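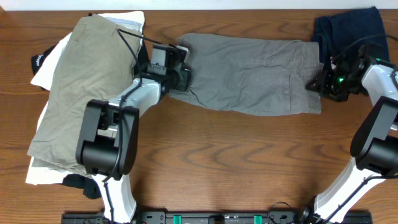 Gray cargo shorts, spread out horizontally on the table. Sorting pile on the left, khaki pair on top.

**1/**
Thread on folding and storing cargo shorts, which I have now put off from September to December 8, 2025. Summer clothes come off the shelf, get checked, get folded, go in the box. The shorts are the slow part, so most of this is shorts.

**2/**
Equipment: one wooden table, one lidded storage box, one lint brush, a roll of paper tape and a marker. The table matters more than the box. A bed is too soft to fold on. The fabric sinks and the creases go wherever they like.

**3/**
The storage box is a Torneck, the shallow one meant to slide under a bed. Inside length is 80 cm. I mention the length because it sets the width of every fold below. If your box is different, measure it before you start folding, then divide.

**4/**
Order of work:
- empty all pockets
- zip zippers, close buttons and flaps
- lay flat
- smooth from the center seam outward
- fold
- stack
- box

Smoothing is the step people skip. It takes a few seconds per garment and it decides how thick the stack ends up.

**5/**
Pockets. A cargo short has a lot of them, and a flap pocket hides things well. So far this year: a parking receipt from Fargate, two hex keys, a dried-out pen, and a washer I had been looking for since spring. The pen had not leaked. Last year's did.

**6/**
Lay the shorts horizontally, with the long direction of the garment along the long direction of the table. Hold both ends and pull lightly. You want just enough tension to take the slack out. Pull harder and the fabric springs back when released and you get the wrinkles again, in new places.

**7/**
Side seams. On a cargo pair the side seam and the pocket outline run close together, and the doubled fabric there is stiffer than the rest. Do not put a fold line on it. A fold over a pocket edge never lies flat, and after three months in a box it leaves a shiny line that takes steam to remove.

**8/**
So, the fold:
a) one leg over the other, crotch seam pulled out straight
b) tuck the crotch point back in to make a rectangle
c) hem up to just below the waistband
d) in half once more only if the box height requires it

I stop at (c) for the box and use (d) for a drawer.

**9/**
Someone always asks about rolling. Rolling works well for T-shirts and thin joggers. For cargos the pocket bulk ends up on one side and the roll comes out as a cone. A row of cones wastes space at the narrow end. I have tried alternating them. It helps a little and looks terrible.

**10/**
Wrinkles: the khaki pair is the worst for this. It came out of the basket creased and I am not ironing shorts that will sit in a box until spring. Smooth by hand, fold, put it at the bottom of the stack and let the weight of the others do something. It won't be pressed, but it will be flatter.

**11/**
Pile order. I sort by how well the garment tolerates weight:
- heavy twill and denim at the bottom
- shorts in the middle
- shirts and anything printed on top

The pile on the table is not in this order. It is in the order things came out of the basket. Sorting happens on the second pass.

**12/**
Printed garments. Fold with the print facing inward only if the print is small and away from the fold line. For large prints, put a sheet of plain paper over the print first. Two printed surfaces pressed face to face in a warm closet will stick. I lost a race shirt that way.

**13/**
White next to black: fine for an afternoon on a table, not fine for months. New black fabric can still shed dye if there is any moisture. I keep white items in a cotton pillowcase inside the same box. The pillowcase is an old Ornden one and the elastic is gone, so it has no other career.

**14/**
On moisture. Everything has to be fully dry, including waistbands, which dry last. Touch the inside of the waistband with the back of your hand. If it feels cooler than the leg, hang it for another evening. I don't use silica packets. I did one year and could not tell any difference in a heated apartment.

**15/**
I weighed one stack, because the scale was out anyway. Shorts stack, folded to step (c): 1,281 g. Lightest pair in it: 298 g. No practical use for either number except that the box lid bows if I go much past two stacks of that size side by side.

**16/**
Labels. Paper tape on the short end of the box, where it is readable with the box pushed in. Write the contents and the season, nothing clever. Last year I wrote "misc summer" and had to open every box to find swim trunks.

**17/**
What gets removed at this stage: anything not worn since the previous boxing. This year that is 2 pairs. One has a waistband that has given up and goes to rags. The other is fine and goes in the donation bin on Pawłowska, opposite the bakery. Check the pockets on those too. Especially those.

**18/**
Repairs get done before boxing or they don't get done. Loose button, open hem, split pocket corner: put the item on a separate chair, not back in the pile. I have one pocket corner to restitch. Polyester thread, short stitch, two passes over the corner.

**19/**
Replies I can answer in advance:
Vacuum bags: no, the creases set too hard.
Hangers with clips: yes, if you have the rail space. I don't.
Folding board: useful for shirts, too wide for shorts at this fold.
Cedar: smells nice, replace or sand it yearly.

**20/**
Remaining: the rest of the left-hand pile, then winter things go into the freed shelf. Sweaters get a different method and a different thread. The lint brush goes on the shelf with them.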